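The **Buschmann Academy litigation** was a group of civil claims brought by former students of the Buschmann Academy, a private boarding school in the town of Hedine, against the school, its operating trust and one former member of its staff. The claims alleged that the academy failed to act on complaints of physical and emotional abuse in its rowing program. They were heard together and ended in a partial judgment for the claimants, followed by a settlement of the remaining issues.

## Background

The academy was founded as a day school and began taking boarders after it bought the former Trendska hotel, on the lake side of Hedine. Rowing became its best-known activity. Students in the program lived in a separate house, trained before classes and spent most school breaks at training camps. Parents signed a separate agreement for the program, which gave the coaching staff authority over meals, phone use and visits home.

Bernd Rieger was hired as an assistant coach and later became head of rowing. Under him the program grew to 40 students. He also served as housemaster of the rowing house, so students who wished to complain about training had to take the matter to the same person who ran it. The court later treated this overlap as one of the main failures in the case.

## Complaints within the school

The first written complaint in the school's records came from a parent, who objected to weigh-ins carried out in front of other students. The deputy principal met with Rieger and noted that the matter was "closed with advice given." No record of the advice was found.

Further complaints concerned students being made to train while injured, punishment runs at night and the withholding of meals after poor results. A school nurse wrote to the principal in July, listing injuries she believed had been made worse by continued training. Her letter was passed to the operating trust but did not appear in the minutes of its next meeting. The nurse left the school at the end of that year.

Rieger resigned after a student was taken to the hospital from a training camp. The academy gave him a reference that made no mention of the complaints, and he went on to work at a rowing club in another district. The reference became an issue at trial, although no claim was brought by members of that club.

## Civil claims

The first claim was filed by a former student identified in court papers by initials only. It named Rieger, the academy and the operating trust. After local news coverage, other former students came forward, and the number of claimants rose to 7. The court ordered the claims to be heard together, with separate hearings on damages if liability was found.

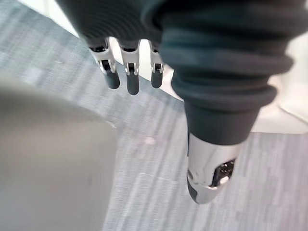

*Fingers of a robotic hand over a striped carpet.*

The claimants argued that the academy owed them the duty of care of a parent while they were boarding, and that the duty could not be reduced by the rowing agreement. They also argued that the trust was responsible for Rieger's conduct because it had given him control over nearly every part of the students' day.

The academy accepted that some of the training methods were "outdated" but denied that they amounted to abuse. It said that senior staff had relied on Rieger's reports and had no reason to doubt them. The trust argued separately that most of the claims had been filed too late. Rieger denied the allegations and represented himself for part of the proceedings.

### Disclosure of records

Much of the time before trial was spent on the school's records. The academy first said that the files for the rowing house had been thrown out during building work. Under a court order, it searched its storage space in the old hotel and produced 914 pages, including training logs, meal sheets and the nurse's letter. The judge ordered the academy to pay the costs of the delay.

## Judgment and settlement

The court found the academy and the trust liable for negligence. It held that the nurse's letter had put senior staff on notice and that a reasonable school would have removed Rieger from the boarding house while the complaints were looked into. The court rejected the argument that the claims were out of time for all but 2 of the claimants, whose claims against the school were dismissed on that ground.

Rieger was found personally liable for assault in connection with the punishment runs. The remaining allegations against him were not proved to the required standard.

The academy announced an appeal but withdrew it before a hearing date was set. It then reached a settlement on damages with all of the claimants, including those whose claims had been dismissed. The amounts were not made public. As part of the settlement, the principal wrote a letter of apology to each former student.

## Aftermath

The rowing house was closed, and the sport was later offered only as a day activity. The academy barred coaches from acting as housemasters and appointed an outside person to receive complaints from boarders. The separate agreement for athletes was dropped.

The case was covered at length by *Urby*, a regional news site, which had published the first interviews with former students.

## See also

- Duty of care
- Limitation period
- Vicarious liability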